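1/ Reading the Widmer tidying paper again. The claim: wrist cameras help most when fingers get close to soft things. Maybe.

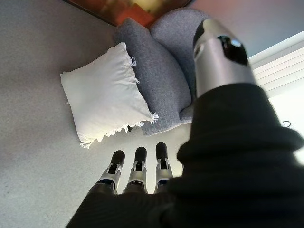 2/ They trained on 1431 demos, all in one furnished room. Mehwish Ansari asked how many pillows. I'd like to know too. 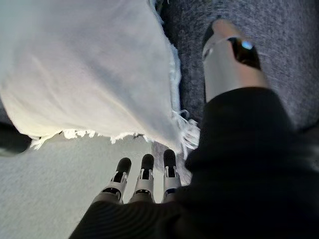
3/ The headline is 71 per cent. No split by fabric, and fringe is where I'd expect trouble.

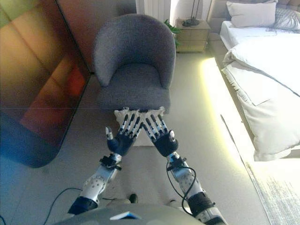
4/ The head-camera-only baseline got 401 demos. So is it the camera or the extra data? The paper doesn't say. 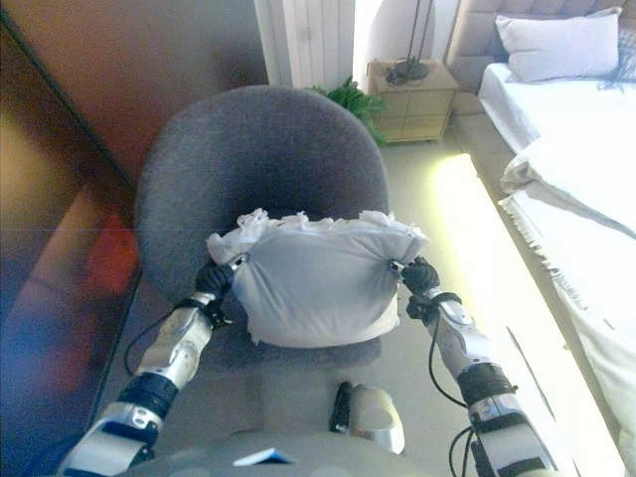 5/ What I'd want before believing it: equal data, five rooms, failures published.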